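About Clillmont

Clillmont is a naval reference website and print shop. We publish side-view drawings of warships in service today, sorted by navy and class, and sell the same drawings as wall charts. The site holds 223 drawings at present, most of them frigates and corvettes.
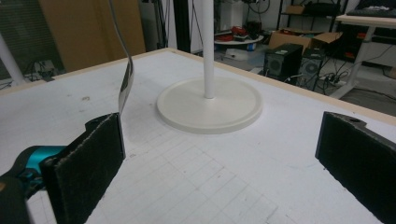
Every drawing is made to one scale, 1:400, so a patrol boat and a destroyer can be compared on the same sheet. Mpho Mabuza draws the hulls first and adds masts, radars and weapons afterwards, working from published plans and harbour photographs. Lengths are checked against squares, much like the pale grey grid on the white tabletop, before a sheet goes to print. If a refit changes the outline of a ship we redraw it – the old version stays in the archive.

Charts come in 3 sizes and are printed by Enar on matt paper. Framed copies are handled by Modise. 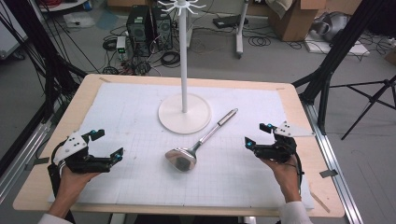 Orders of up to 40 charts can be sent in one parcel, and schools and museums may ask for a trade price. The next set covers minehunters and is due in September.

Page last updated 17 January 2023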